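okay so a few of you asked how the linen sheet thing went, so, thread. long one, get a snack

1/ Background: I sleep hot. Always have. My old cotton set from Zerside was 450 thread count and felt like sleeping inside a raincoat by July. I used to think a bigger number meant a better sheet and I would like that money back

2/ My sister-in-law lives in Clillport, where it hits 108 in the summer, and she swears by linen. She's been telling me this for years. I finally caved when Pongsiri had their spring sale and the queen flat sheet dropped to 80 bucks. Still a lot for one sheet! I stood in the kitchen with my phone for a whole pot of coffee deciding

3/ First night: scratchy. I'm not going to lie to you. It felt like a nice tablecloth. I texted her a thumbs down and she sent back "WASH IT" in all caps

4/ So I washed it. Cool water, hardly any soap, no fabric softener (softener coats the fibers, or so says every linen person on the internet, and there are a LOT of linen people on the internet). Took it out of the dryer while it was still a little damp and hung it over the shower rod

5/ After 3 washes it was a different sheet. Soft but still kind of crisp? I stopped waking up at 2 am to flip my pillow. My husband, who has never had an opinion about bedding in his life, asked if we could get another one

6/ Stuff I got wrong: I washed it once with towels and it came out covered in fuzz. Took me most of an evening and a whole lint roller. Sheets go in alone now. Also don't cram the washer, linen gets these hard creases if it's packed in tight and they will not come out without an iron

7/ Do I iron? No. I get it flat on something low, smooth it from the middle out with my hands, and fold it right away. That takes care of most of it and the rest is "texture" — I paid for texture. Color is sage by the way, people keep asking
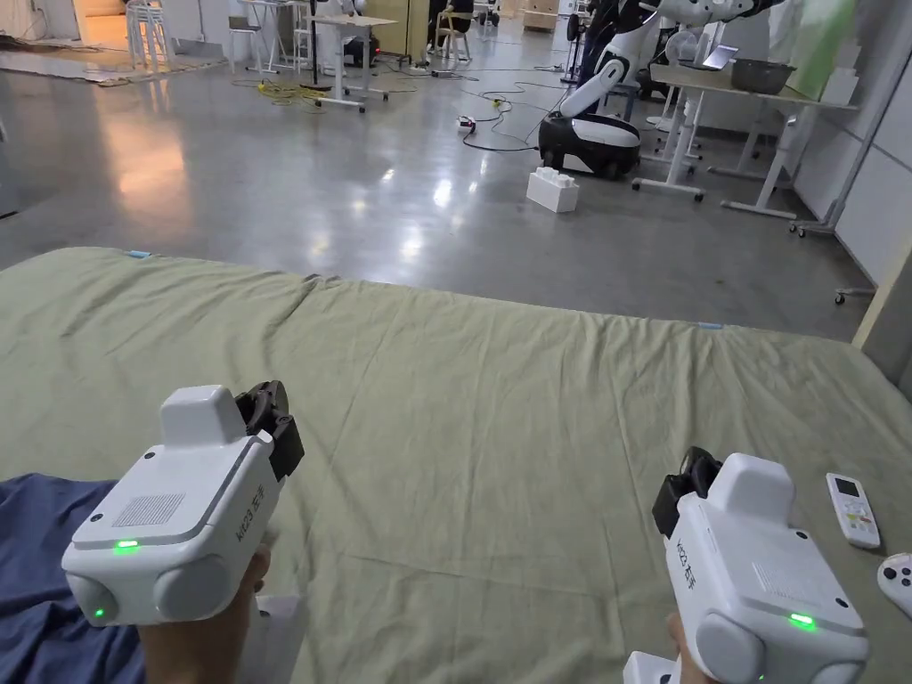 8/ Folding and storing. Long side to long side, then again, then roll it like a towel. I keep it on the open shelf in the hall closet, no plastic bag. I used to toss one of those cedar blocks in there too but the cat kept stealing it

9/ Would I buy it again? Yes, on sale. I wouldn't pay full price. A friend got hers from Nemberg and says it's thicker and better for winter, so I may try that one when it gets cold. If you have the Nemberg one, tell me if it sheds

10/ Next up is pillowcases. I'm stuck between the same green and plain white, so go ahead and vote in the replies, I'm ordering after dinner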